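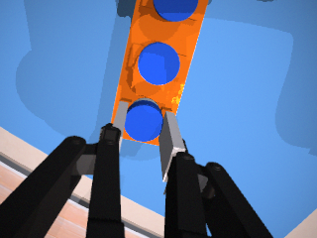

Startseite Inhalt Suchbegriff eingeben Suchen
10. Dezember 2024 - von Nerea Echevarría und Marthinus Dlamini

Kapitel 19
Greifplanung in der Simulation

Ein Greifplaner erhält die geschätzte Pose eines Objekts und liefert eine Zielpose für den Greifer. Zwischen beiden liegt eine Kette von Koordinatentransformationen, deren Fehler sich fortpflanzen. Das vorige Kapitel behandelte die Poseschätzung; nun geht es um die Auswahl des Griffs und die Regelung der letzten Zentimeter vor dem Kontakt.

Als Referenz dient die Simulationsumgebung Prirnora mit einem Zweibackengreifer. Der Physiklöser rechnet mit 1000 Schritten pro Sekunde, der Planer mit 20 Hz. Beide Takte sind getrennt zu halten - ein Planer, der auf den Löser wartet, verfälscht jede Laufzeitmessung.

19.1 Griffkandidaten

Ein Kandidat besteht aus Annäherungsrichtung, Öffnungsweite und Kontaktpaar. Bei zylindrischen Aufsätzen auf einer ebenen Fläche liegen die Kontakte einander am Mantel gegenüber. Kandidaten, deren Backen die Grundfläche durchdringen, werden vor der Bewertung verworfen. Der Datensatz zu den Übungen umfasst 3679 Kandidaten.

Diese Website verwendet Cookies. Einstellungen Akzeptieren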